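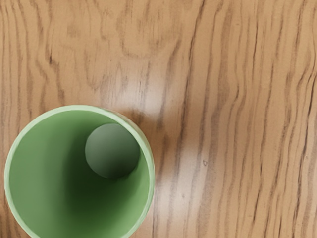
Why do people laugh at jokes?

You laughed well before you could talk. Most babies do it at a few months old, usually at a grown-up making a rude noise. So much for fancy humour.

A joke is a small trick played on your brain. Your brain loves guessing what comes next. A joke lets it guess, then swaps the ending. Try this one:

What did the wall say to the other wall?
I'll meet you at the corner.

You were expecting something from a talking wall. You got directions.
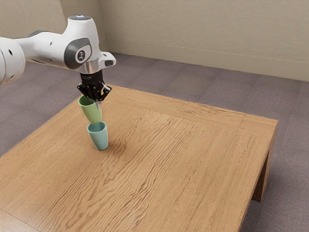
A lot of jokes use one word that has 2 meanings. These are called puns, and parents are very proud of them. If your dad tells one at dinner, the polite thing is to groan. He will take it as applause, and in December he will find 26 more inside the Christmas crackers.

Laughing is catching, too. You are much more likely to laugh with other people than on your own, even when the joke is terrible. It's a way of saying "I'm with you" without using any words.

That's also how you can tell a good joke from a mean one. If the person it's about isn't laughing, try a different joke. Walls hardly ever complain. 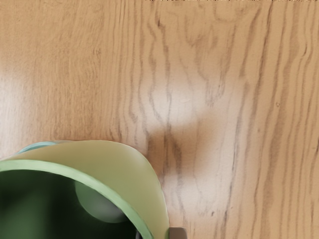 A wooden tabletop, with wavy grain lines in the wood.

Your turn: make up a joke about something in your kitchen. Tell it to a grown-up and listen for the groan.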